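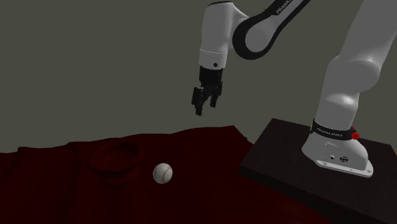

How to Close a Rip with a Baseball Stitch

My old canvas duffel split along the side in May, right when I was stuffing it full for a weekend at the lake, and I've been fixing things with this stitch ever since. The duffel, a couch cushion, a glove, the flap on the dog's bed (twice!). If you can thread a needle you can do it, and you don't need a sewing machine.

I like it for rips where the two edges still meet. It pulls them together edge to edge so you don't get a bulky ridge on the inside. If there's a chunk of fabric missing, you need a patch, and I have a separate page on those.

What I use

A size 14 needle. Any sturdy hand needle with a big enough eye will work, but I bought a pack of these and I'm going to use them until they're gone.

Heavy polyester thread. Mine is Omodix, the 100 yard spool, and I'm still on the first one. Regular all-purpose thread is fine for a shirt or a pillowcase, just double it.

A little beeswax. Small scissors. A thimble if you're working on canvas or anything thicker. I skipped the thimble the first time and was sorry by the third stitch.

A few clips. I use the plastic ones from Flastemby but clothespins do the job too, they just get in the way more.

Getting ready

Trim off the loose threads along the rip, but don't cut back into good fabric. If the edges are really frayed, run a thin line of fray glue down each side and let it dry overnight. I know, it's annoying to wait. Do it anyway, I've had stitches pull straight out of a fuzzy edge.

Cut a piece of thread four times as long as the rip. If that comes out longer than your arm, work in two pieces, or you'll spend the whole evening picking out knots. Pull it over the beeswax a couple of times, thread the needle and tie a fat knot in the end.

Stitching it up

1. Start a little before the rip, in solid fabric. Bring the needle up from underneath on the left side so the knot is hidden below.

2. Go across the gap, tuck the needle down into the opening, and come up through the right side from underneath, the same distance from the edge as your first hole.

3. Cross back over, down into the opening again, and up through the left side, a bit farther along.

4. Keep switching sides. Always down through the gap and up through the fabric. That's the whole stitch!

5. Every four or five stitches, stop and pull the thread snug. You want the edges touching but flat. If they start to pucker or climb over each other, loosen up a little.

If you lose track of which way the thread slants, find a baseball and look at the seam. Those small red stitches sit in two angled rows and make a line of little V shapes, and yours should be heading that way too. 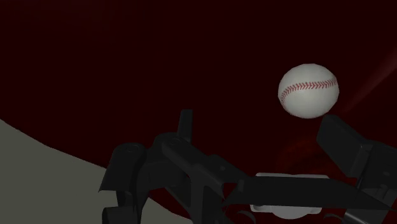
One reader wrote to me that her stitches came out nice and even on the left and wandered all over on the right, and that what fixed it was marking dots down both sides with a chalk pencil before she started. I tried it on a tote bag and yes, she's right, it's a lot neater. I space my dots a quarter inch apart on canvas and closer on thin cotton.

Finishing off

Go a stitch or two past the end of the rip. Push the needle through to the back, catch a tiny bit of fabric, make a loop, pass the needle through it and pull. Do that again. Then run the tail under a few stitches before you snip it.

On a cushion you can't get to the back, so I make the knot right down in the seam and bury the tail inside the stuffing. Poke the needle in, come out a few inches away, pull the thread tight, snip, and the end disappears.

When it goes wrong

Gaps between the stitches mean they're too far apart. You can go back over the same line with a second thread in the spaces. It won't look as tidy, but it holds.

Fabric tearing at the holes means you're too close to the edge. Take it out and move over.

For leather, punch the holes first with an awl. I pushed a needle through an old glove without one and bent it, and then bent the next one.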